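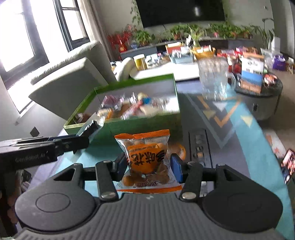 Nuts in a single-serve bag, the sort that ends up in a desk drawer.

The town library in Katby shut its reading room to food in March, and the letters page has been arguing about it ever since. I have read most of the letters. I was on the side of the ban for a long time and I have changed my mind, so I will set out why.

The old rule was a loose one. You could bring a drink with a lid and something small to eat, and the staff would have a word if you turned up with fish and chips. The new rule is no food of any kind past the front desk, with lockers provided in the foyer. The notice gives three grounds: damage to the collection, mice, and complaints from other readers.

Damage first. The library's annual report lists 347 items withdrawn last year as unfit to lend. It does not say how many were withdrawn because of food. The same report says most withdrawals were for broken spines, water from leaking school bags and plain old age. Nearly all of those books were damaged at somebody's home, where the library has no say over what is eaten near them. A ban in the reading room does nothing for a cookbook propped open beside a stove in Climidano Street.

Mice are a fair point. The building is old and backs onto the creek, and there were mice in it when I was at school. A bin with a proper lid, emptied at closing time, would do more about them than a sign. The present bins are open wire ones and were still open wire ones when I looked last week.

That leaves complaints, and I take these seriously because I used to make them. A person eating chips in a quiet room is hard to ignore. So is a person with a cold, a person typing hard, and the man who reads the Flellell racing guide under his breath. We put up with the others. Sharing a room with strangers has always meant some noise, and the people who want complete silence already have the two study rooms upstairs, where food was never allowed.

What changed my mind was looking at who uses the place. The reading room has 50 seats. On a weekday afternoon in winter they fill from three o'clock with high school students who catch the late bus out to Ugwu. The bus leaves at ten to six. Those kids had lunch at half past twelve, and the nearest shop is a servo on the far side of the highway. Under the old rule they ate a muesli bar and did their homework. Now they go out to the foyer, eat standing up next to the lockers, and a fair number of them don't come back in.
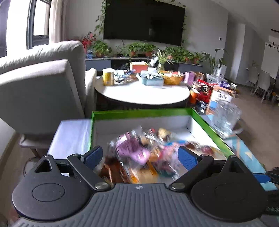
Small wrapped snacks and an open box lid.

It is much the same for the older regulars. Several have diabetes and carry something with them as a matter of course. The library says it will make exceptions on medical grounds if people speak to the desk, and I believe it will. But asking someone to explain their health to a stranger before they can eat a biscuit is a lot to ask, and most will just stay home.

I don't think a library has to be a café. The city branches went that way some years back and the results are mixed. Coffee machines are loud, tables get taken by people with no interest in the books, and the cost of the fit-out has to be found somewhere. Katby was quoted $3,000 for the lockers alone, and I would rather have seen that go to covered bins and a few tables with wipeable tops in the corner near the newspapers.

That is really all I am proposing. Set aside one end of the room, away from the local history shelves, and allow food there – cold, dry, in a packet or a container, nothing with a strong smell. Put the bins beside it. Keep the rest of the room as it is now. Staff would have a clear line to point to, and anyone who dislikes the rustle could sit at the other end.

The council is taking written comments on the rule until the end of the month. Forms are at the front desk, and you can fill one in without going past the lockers.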